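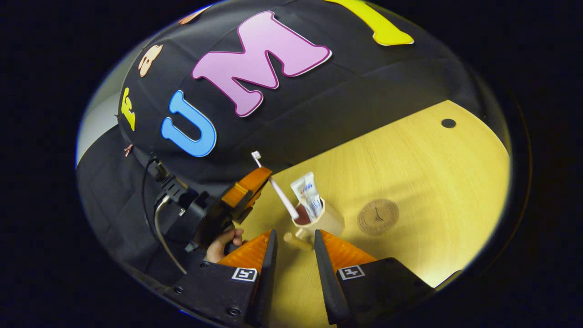
A toothbrush held dipping into a cup by one of the hand-held grippers used in the Household Tasks project. A tube of toothpaste stands in the same cup.

# Cladden Students Teach Everyday Tasks by Hand in Robotics Course

Students in the second-year robotics course at Cladden Technical College have begun the largest class project in the program's history, a set of recorded household tasks performed with hand-held grippers. The work started in January and will continue through the end of the spring term.

The course enrolls 20 students, who work in pairs. Each pair is responsible for a group of short tasks, including placing a toothbrush in a cup, setting out kitchen items, folding small cloths and sorting stationery. One student operates the grippers while the other keeps the written log, and the two change places at the midpoint of each session.

The department set a target of 100 accepted recordings for every task. A recording is accepted when the task has been carried out from start to finish without a dropped object and when the log entry is complete. As of the most recent review, the class had submitted 2396 recordings, which are now being checked by the students themselves under faculty supervision.

"The students arrive expecting to spend their time on code, and a good part of this course is spent on a tabletop," said Intan Oei, who leads the course. "They have to decide what counts as a finished task, write that decision down, and then hold to it for weeks. That is engineering practice, and it is graded as such."

The grippers are held directly in the operator's hands, which allows a task to be recorded without a robot arm at the bench. Recordings that pass review will be used later in the term to train a two-arm system in the Pelupessy Laboratory, on the ground floor of the engineering building. Students will compare the system's performance on tasks for which they recorded careful, slow motion with its performance on tasks recorded at an ordinary pace.

According to Oei, the toothbrush task has proved to be one of the more demanding assignments. The object is thin, the opening of the cup is small, and the operator must judge the angle of approach before lowering the handle. Several pairs asked to repeat their first set after reading the comments of their classmates, and the department approved additional bench time for that purpose.

Review sessions are held in the early afternoon. Each pair presents a selection of its own recordings, including at least one that was rejected, and explains the reason for the rejection. Written comments from other students are collected and returned with the instructor's notes. The final grade is based on the quality of the logs, the consistency of the recordings, and a report of no more than 12 pages.

The college has also opened the project to outside reviewers. Staff from Trusemar, a regional automation firm, attended a session earlier in the term and met with students to discuss how task records are prepared in an industrial setting. The firm will send two engineers to the closing presentations and will offer written feedback on each report. No prize is attached to the presentations.

Support for benches and materials was provided by the Prumismont Fund for Technical Education, which has assisted the engineering department with equipment purchases for a number of years. The current grant covers the spring term. An application to extend it through the next academic year has been submitted, and a decision is expected before the summer recess.

Students who complete the course may apply for one of four paid positions in the Pelupessy Laboratory. Those selected will help maintain the collection of recordings and prepare the task list for the incoming class. Applicants should submit a copy of their project log, a short statement of interest and the name of one faculty reference to the engineering office.

Closing presentations will begin at 2 p.m. in the main lecture room and are open to students, families and area employers. The date will be posted by the engineering office once room assignments have been confirmed. Visitors are asked to register in advance at the front desk.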